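Ticket: Shared label printer drops off network, Somville office
Status: open, waiting on vendor
Opened 5/6/20 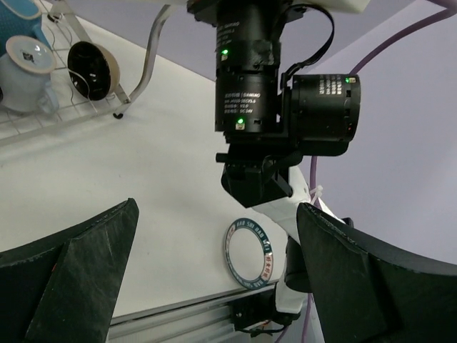

Printer is the Tratska by the back stairs. Prints fine first thing, then goes offline on every PC at once. Panel still says Ready. Power cycle brings it back for an hour or two, then same again.

What I tried so far

Swapped the network cable. No change. Swapped the port on the switch too, no change.

Looked at the address. It was on DHCP, so it was getting a new one every time the lease ran out and the PCs kept pointing at the old one. Thought that was it. Set it to a fixed address ending in 14, re-added it on the front desk PC and sent a test page. Came out ok. Offline again by lunch.

Checked for a conflict. Turned printer off, pinged the address, got a reply. So something else is sitting on 14. Found it in the router list as "Grube-scan", the old scanner in the mail room. Moved the printer to an address outside the pool, left the scanner alone.

Better after that but not fixed. Ran most of a day, then a big batch from the warehouse (1000 labels, one job) stopped partway and it dropped off again. Queue on the print server showed "Error - printing" and wouldnt clear. Had to stop the spooler, empty the folder by hand, start the spooler.

Split the same batch into 4 smaller jobs. All went through.

So two seperate things I think:
1. address conflict — fixed
2. printer chokes on big jobs — not fixed

Firmware is old. Vendor site has a newer one, notes mention "improved handling of large jobs" which sounds like us. Update tool wants a USB cable, we don't have one long enough at Somville. Asked Rudik to send one over with the next supply box.

Update, later in May

Cable came. Updated firmware, took two tries, first one hung on the verify step. After the update it forgot the fixed address and went back to DHCP!! Set it again. If anyone else does this, write down the network settings first.

Ran 1000 in one job, fine. Ran 3000, stopped near the end, but stayed online this time and picked up again after I opened and closed the lid. Could be the head getting hot, could be memory. Sent the log to Tratska support, no answer yet.

For now — keep jobs at 1000 or under. Warehouse has been told. Don't power cycle in the middle of a job, it leaves the queue stuck and then I have to clear the spooler again.

Still to do: reserve the new address in the router, remove the old printer entry from the front desk PC, chase Tratska.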